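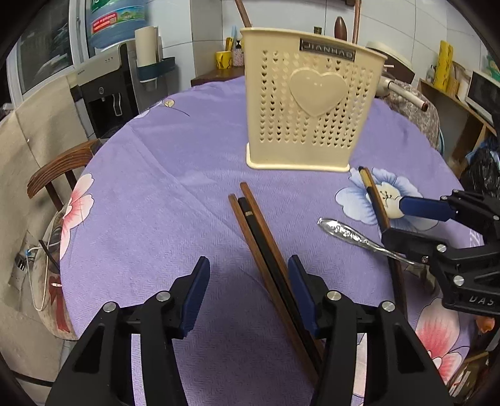
Chopsticks and a spoon on the tablecloth.

Skurkel rice cooker, small size: a year of dinners

July | By the Alside Table
14 comments | 37 shares

I have wanted to write this one up for months and kept putting it off, mostly so I could be sure the thing wouldn't die on me. It hasn't! The small Skurkel gets used four or five nights a week in our kitchen and I still like it as much as I did the first week, maybe more now that I've figured out the brown rice setting.

Let's start with plain white rice, which is what most people will buy it for. Two cups, rinsed until the water stops looking like milk, water to the line, lid down, 30 minutes. The grains come out separate but still sticky enough to pick up in a clump. My old Vestergaard did decent rice too, but there was always a crust on the bottom that I had to chisel off with a spatula (some people love the crust, I know, I've read your letters). With the Skurkel you get a faint golden layer at most, and the bowl wipes clean.

Brown rice takes 60 minutes and wants a bit more water than the line tells you. I add a splash past it, maybe two tablespoons. The first few batches I made by the book were chewy in the middle, and I almost gave up on that setting, so please add the splash.
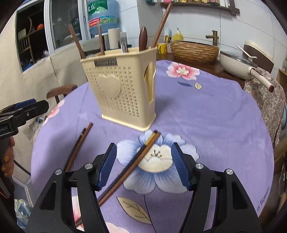
The keep-warm mode is where I got greedy. The booklet promises a whole evening, and sure, it stays hot, but after a few hours the edges get dry and a little yellow. If dinner is running late, stir it once and drape a damp cloth over the rice. Leftovers go straight in the fridge and become fried rice the next day, which my kids would happily eat every single night.

Steaming works too! The basket sits right on top and does a batch of frozen dumplings in 20 minutes while the rice cooks underneath. It's a shallow basket, so forget about a whole head of broccoli.

Gripes: the cord is short, the beep is loud enough to wake the dog, and the measuring cup is smaller than a normal cup, so don't lose it. I lost mine. The Skevunach is the one everybody recommends in the comments, and I'm sure it's lovely, but I can't see spending 500 dollars when this makes me so happy.

Next up I want to try congee in it. Send me your ratios, I'm starting from zero.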